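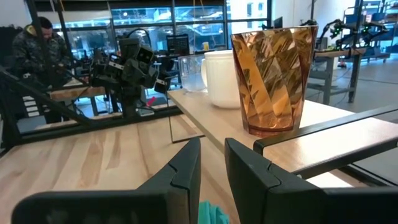
Wikevstead Shared Workshop – Arm Build Group
Minutes of the July meeting

Start 6:30 p.m. Minutes of the June meeting were read and accepted with one correction: the power supply order went to Statovon, and the June copy had the wrong supplier.

1. Gripper fingers
The second set of printed fingers is on the arm. The first set flexed at the joint when closing on anything heavier than a mug. The new ones are thicker behind the tip and take a longer screw. One member asked for softer pads on the inside faces. Agreed to try two kinds of pad before changing the print again. Whoever prints the next set should write the filament and layer height on the bag.

2. Table pick-up test
The glass and pitcher routine was run 30 times with the new fingers. The arm let go early on 2 of the runs, both with the clear pitcher. The depth reading is poor on clear plastic, and two members would like to put a strip of matte tape on the handle. Others felt this would hide the problem. No vote taken. The tape will be tried in August and the results kept on a separate sheet.
The glasses and mugs are to go back on the kitchen shelf after each session. They were left out twice in June.

3. Wrist camera
The mount still works loose after a long session. Thread lock was suggested, also a spring washer. The washer will be tried first so that the mount can still come off for cleaning. The cable needs another clip near the elbow.

4. Control software
The Fallahi branch now starts without the manual homing step. It stopped once with a timeout on the shoulder joint and the log was lost when the machine was restarted. Please save the log before restarting. The old branch stays on the workshop computer until the end of August.

5. Money
The build fund stood at $743 at the start of the month. After the power supply and the box of connectors it stands at $697. The quote for a spare wrist motor was put off to the next meeting – the group would like a second price first.

6. Visit from Drurnarholm
The Drurnarholm makers have asked to come and see the arm running. Agreed in principle. They should be told that closed shoes are needed and that parking is on the street side only. The emergency stop will be moved to the front of the bench before they come.

7. Any other business
The hex key set is missing its 3 mm key again. A replacement will be bought from petty cash.
Request to keep the walkway by the shelving clear. Agreed.

Meeting closed 8:05 p.m. Next meeting in August, same room.

Filed under: Meeting Notes, Robotics, Shared Workshop

3 comments

benchrat: The 3 mm key is in the drawer under the drill press. Please don't buy another one.

solderside: Which washer size for the camera mount? I have a bag of M3 ones at home.

millroom: I'd vote no on the tape, for the record. Will bring the second motor quote in August.

Contact the workshop | © Wikevstead Shared Workshop | Back to top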